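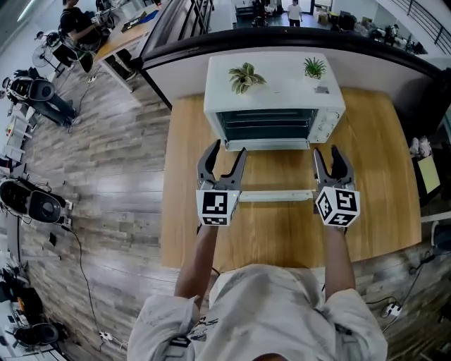 Bresness White Countertop Toaster Oven

December 2020
Posted by the Fusside shop desk
2 min read
Filed under: Small Kitchen > Ovens & Toasters

I've wanted to put this one on the site since August, and now we finally have enough in the stockroom to do it! It's the white Bresness, item 618, and if you've got a small counter and no patience for waiting on a big oven, I think you'll get along with it just fine.

Let me start with the door, because that's what sold me. The glass is dark tinted, with a long pale handle running straight across the front, so you can grab it wherever you like (left hand, right hand, both hands if you've got mitts on). The knobs are off to the right and they're just knobs. You turn them. No app, no beeping menu, no tiny screen to squint at.

Ours is always dressed up with a couple of little plants on top, and it does look sweet that way, but please take yours off before you switch it on! The top gets hot on any toaster oven and plants hate it.

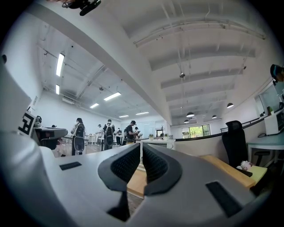 I should mention delivery while I'm thinking of it. Orders over $50 ship free, and everything goes out of our Drerwood warehouse. If you're in town you can pick yours up from the Ho Street door any weekday, just bring your order number with you.

Now, the tray and rack. I use the flat metal tray for almost everything: cookies, potato wedges, leftover pizza, you name it. The raised edges are great for anything that might drip. The wire rack is what I reach for when something needs to cool (12 cookies is my usual batch, and yes, they all get eaten). 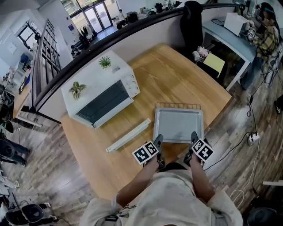

Wash both in warm soapy water before the first use and dry them well, especially the rack, where water likes to hang around in the corners. Skip the steel wool. For baked-on cheese I leave the tray to soak overnight and it wipes right off in the morning.

Price is $70 with the tray and rack included. Spare trays are on the accessories page, and I'd grab a second one if you bake a lot.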